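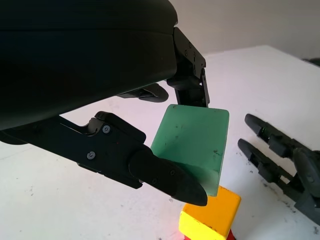
Green block over yellow, with a little red showing at the bottom.

Hollico stacking blocks: condition and colour
Posted Friday, June 10, 2022

The page covers the Hollico blocks in the Vorkum play and handling store. The set was bought as 100 pieces in mixed colours and has been in regular use ever since. Notes are kept by colour, as wear shows differently on each.

Green
Translucent mint. The corners are slightly rounded. Small dark scuffs and specks are visible on the surface, and this is normal for the colour: clear tints show marks that a solid tint hides. Scuffs of this size do not affect stacking. A block is withdrawn only if a face is chipped or no longer sits flat.

Yellow
Bright on the top face, slightly more orange at the sides. The difference is a matter of light and angle, and yellow blocks should not be sorted into two groups on the strength of it. Check colour against the Stindis card, with the same face up each time.

Red
Used at the base of most stacks here. Red throws a faint glow on to a pale table, which can be mistaken for a stain. Lift the block and look again before reaching for a cloth.

Cleaning
Warm water and a drop of washing-up liquid. Dry with a soft cloth — paper towel leaves lint on the clear colours. Solvent wipes cloud the surface and are not to be used.

Storage
Zervas trays, lids on, one colour per tray. A full tray holds 38 blocks in a single layer. Do not double up, as most of the fine scratching comes from blocks rubbing together in transit.

Stock
85 blocks in service at the last check, the remainder withdrawn for chips. Replacements are on order and due in August. The catalogue number for the set is 1,172 in the Vorkum list, under Loose Parts.

Back to gallery index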